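Two arms, one bag of fruit: Dirbridge robot club gets ready for December

18 October 2022

By Sosina Moges

I've been meaning to write something about our robotics club for the town page for ages, and the Laltach entry forms finally went in last week, so I'm out of excuses! Laltach is the student robotics meet we go to every winter (this year it's in December, over in Zurkska), and for the first time the Dirbridge club is entering the two-arm class. Until now we've only ever done one arm, which was plenty of trouble by itself.

The task we picked is bagging up fruit, the kind of thing you do at the grocery store without thinking, with a phone in your other hand. One arm is supposed to hold the bag steady and the other one does the rest. The kids voted for it over stacking cups, and I'll admit I voted for cups.

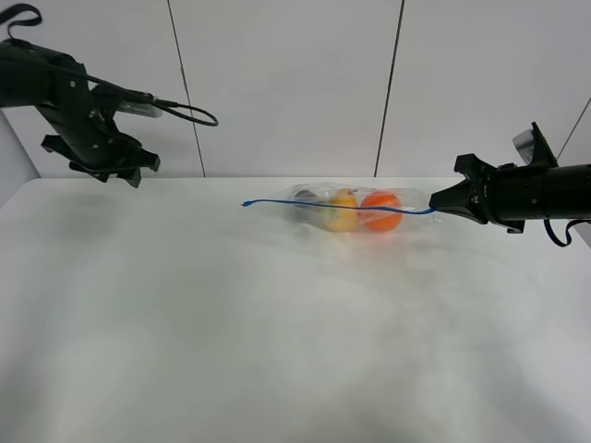
Practice at the Dirbridge club: the right arm has hold of the blue drawstring, with an orange and a pear in the bag.

Plastic bags are awful, if you ask me. A block stays the shape you left it. A bag slumps and crinkles and shines back at you, and you can see right through it to the table, so the club has spent most of the fall arguing about fingers and grip and how hard is too hard. We have 10 students this year, from eighth grade on up, and I think every one of them has a different theory. The eighth graders are very into going slowly. The seniors would like to go fast and apologize to the fruit later.

We split the work up so that half the group drives the arms and the other half goes through the recordings. Each arm has its own little camera, and what it sees is pretty different from what you see standing by the table. A lot of the time it's mostly fingers and tabletop, with the bag way off in a corner. My first reaction was that we couldn't use any of that, but the students wanted to keep it, and they've gotten good at reading it (much better than me).

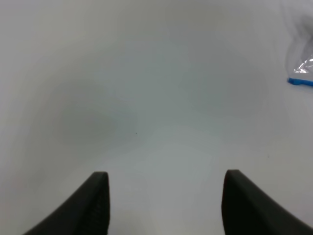

What you get scored on

A run at Laltach is worth up to 200 points, and you need 70 to go on to the second day. You get points for holding the bag and for moving it under control, and you lose them for dropping fruit on the floor. Bruises don't count against you, thank goodness. We eat the practice fruit, and some of those apples have had a hard life.

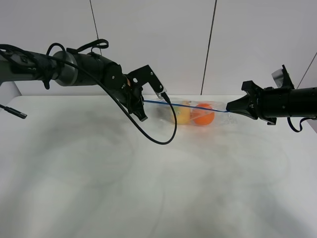
My own job in all this is the driving rota and the snacks, plus nagging people about cables. I nag a lot about cables. The one on the left arm swings down in a great big loop right past the gripper and over the table, in front of the apple, and I can't look at it without wanting to grab a zip tie. The students say it needs the slack so the wrist can turn. Fine, but I'm bringing zip ties to Zurkska anyway.

The bus and the entry fee come to $774, and we're still collecting for that, so if you see our table at the Dirbridge library on a Saturday, please stop and buy a muffin! Families are welcome to come watch practice too. Just drop me a note first so I can find you a chair.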